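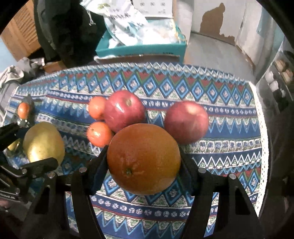
Large orange, two red apples and small citrus on a patterned cloth. The scuffs beside the stem scar are faint and pale.

Sorting mixed fruit for storage

Written by Yupin Hemmin. Last revised January 25, 2019.

Fruit bought together does not keep together. Apples give off ethylene as they ripen, and this shortens the life of most things stored beside them. The method below takes 10 minutes for a full bowl.

You will need: a table, a clean cloth, two shallow trays, kitchen paper and a lidded box for the apples.

1. Spread the cloth and put all the fruit on it in a single layer. The cloth stops round fruit rolling and shows up any leaks.

2. Pick up each piece and turn it over. Check the stem end first. On citrus, pale dry scuffs on the peel can be ignored. Soft patches, grey dust or a sour smell cannot – discard the fruit and wipe down whatever was touching it.

3. Check the apples by pressing lightly near the stem cavity. A pale or yellowish patch on a red apple usually marks the side that grew in shade and is not a fault.

4. Line the trays with kitchen paper. Large oranges go in one, small citrus in the other. Small fruit dries out faster and should be eaten first.

5. Put the apples in the box and keep it in the fridge, away from leafy vegetables.

6. Leave yellow fruit out if it is still firm. Look at it again the next day.

Do not wash anything at this stage. Water left around the stem encourages mould – wash each piece just before it is eaten.

In July, or in any warm kitchen, move the citrus trays to the fridge as well and replace the paper when it feels damp.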